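Sullgate
Home robot testing, Marnport

Home | About us | What we test | Rates | Contact

About us

Sullgate looks at household robots before people spend money on them. We've been at it for four years, from two rooms over a tire shop in Marnport, and in that time we have recommended fewer products than our clients would like.

We started because Renu Pandey bought a robot for her mother's apartment on the strength of a very good video. The robot could fold a towel. It could fold that towel, on that table, with the blinds at that height. Renu wrote to the maker, got a nice letter back, and then phoned Vivek Mishra to ask if he wanted to start a business being rude about this sort of thing. He did. We've become more polite since, mostly because of legal advice.

What we do

Makers, retailers and home care agencies pay us to try a product or kit and write down what it did. They pay the same rate whatever we find, and they pay before we start. A few have asked for a discount in exchange for being named on this page. You'll notice there are no names on this page.

A good share of our work now happens in simulation. We were slow to come around to that, and Renu still hasn't come all the way. A simulated kitchen has no crumbs in it. The floor isn't sticky and no one has left a school bag in front of the stove. But a simulated kitchen can be set back to the start in a moment, and the robot can drive into the cupboards all afternoon without anyone paying for cupboards. For a first look at a two-armed machine, that counts for a lot.

Our current long job is the Murkdale kit, a software package for training and checking two-armed home robots. You get a set of rooms, a robot model, a stack of kitchen and living room chores, and a scoring tool. The sales sheet says it will tell you how a robot "performs in the home." We are looking into that phrase.
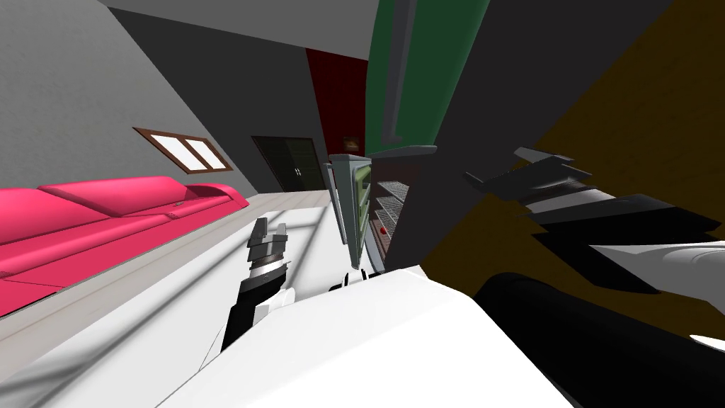

Poonam Sengar runs the Murkdale work. She has put the robot through 3,011 attempts so far, nearly all of them to do with opening, closing, loading and reaching around large appliances. The sales sheet suggests 3,000 as a fair sample. She did the other 11 because the scoring tool crashed during a batch and she didn't trust the ones on either side of it.

Of the full set, she has marked 479 for a second look by a person. In these the tool's score and what she saw in the playback don't agree. Some are harsh on the robot. More are generous to it. The tool will call a reach finished when the hand gets near enough to a target, and "near enough" is a number that somebody at the maker picked. We have asked how they picked it. The answer was long and had a chart in it.

We do like some things about the kit. It installs without a fight. The doors and racks on the appliances are modelled as separate parts, so a robot that has learned to deal with one flat box gets found out early. You can look at a run from the robot's own position, and that has settled more arguments in our office than the score has. Poonam would like the colours of the rooms to vary more. Vivek says he has rented worse.
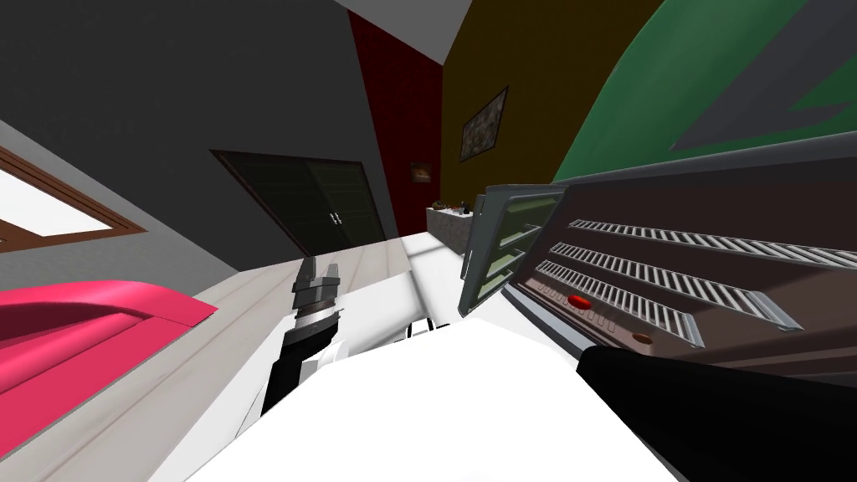
5 min read

How we report

Every report has the same parts, in the same order. First comes what the maker claims, copied word for word. Then what we tried, what happened, and what we couldn't check. The last part is often the longest one, and clients sometimes ask us to shorten it. We will fix the grammar.

We don't give stars. We don't hand out badges for the box. If a product did well in simulation, the report says it did well in simulation, and we ask that the word stay in when the report is quoted. One retailer dropped it from a catalogue in November and we asked for it back. It took three emails.

We also keep simulated and real results in separate tables. Ermelinda Salgado brought in that rule after we got it wrong in our second year. We had averaged the two for a cleaning robot and made it look better than it was, and a care agency ordered six. The correction is still posted under Past reports and will be staying there.

Who we are

Renu Pandey started the place and signs every report. She used to inspect elevators.

Vivek Mishra builds the test plans and handles the clients. If you get a phone call asking what you mean by "most homes," it's him.

Poonam Sengar looks after simulation work, including Murkdale. She reads the manual first and keeps a list of where it's wrong.

Ermelinda Salgado edits the reports and keeps the tables honest. She's in the office until 3 p.m. most days.

Pallavi Pant joined us last year from the Mittal rehab centre, where she was an occupational therapist. She knows how people really move around a kitchen, and she has very little patience for a robot that needs the whole room to itself — or for a test that gives it one. 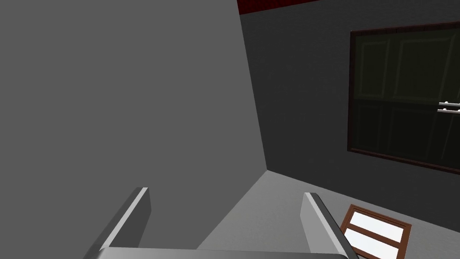 Pallavi's main complaint about this whole field is that hardly anyone tests the boring failures. A robot that drops a cup makes a good clip. A robot that ends up facing the wrong way, with its hand open and no clear idea of what to do next, makes a dull one, and she thinks that's the one a person living alone will have to deal with. So our test plans now include a section on getting unstuck. The Murkdale kit has no score for it. Poonam is doing that part by eye, with a spreadsheet.

The full Murkdale report will go up on the Past reports page when the second look is finished. The maker has seen our notes to date and disagrees with two of them. Their comments will be printed in full beside ours.

Working with us

We take on one large job and a few small ones at a time. Send us the product name, the claim you want checked, and whatever testing you've done yourself, even if it's thin. Please don't send a video in place of the testing.

Office visits are on Wednesday afternoons. The door is on the side street, past the tire racks, and the buzzer works if you hold it down.

Contact | Rates | Past reports | Corrections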